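### 3.2 Setup of the simulated cell

The Sowa cell was rebuilt in the Dorico simulator before each change of the arm settings. The table, the base and the start positions of the cubes are stored in one file.

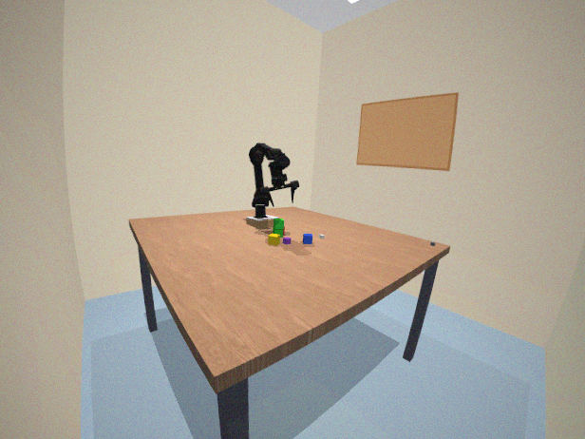 **Figure 2.** The cell with the gripper above the table and the fingers open.

Calibration of the gripper height was repeated after every change of the joint limits. We used cubes of different sizes, because one size can hide a small error in height. The stack of two green cubes is the tallest target, and the pale cube at the other end of the group is the smallest. The setup check was run 50 times, with 1000 simulation steps in each run.

For the second check, the arm is folded back and the gripper is held high, away from the cubes. The joint values are then compared with the stored ones.
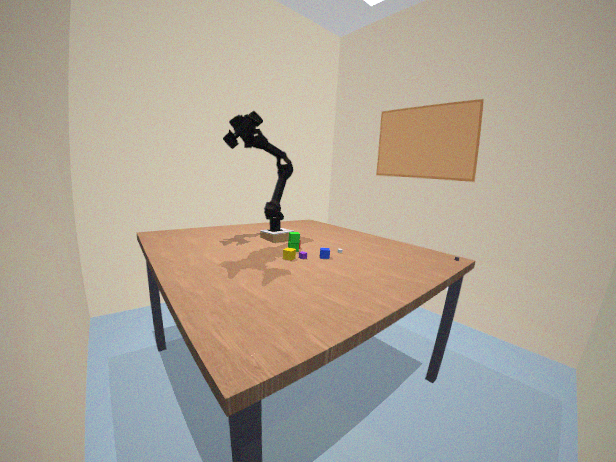 ### 3.3 Maintenance of the model

The joint friction values were updated in December.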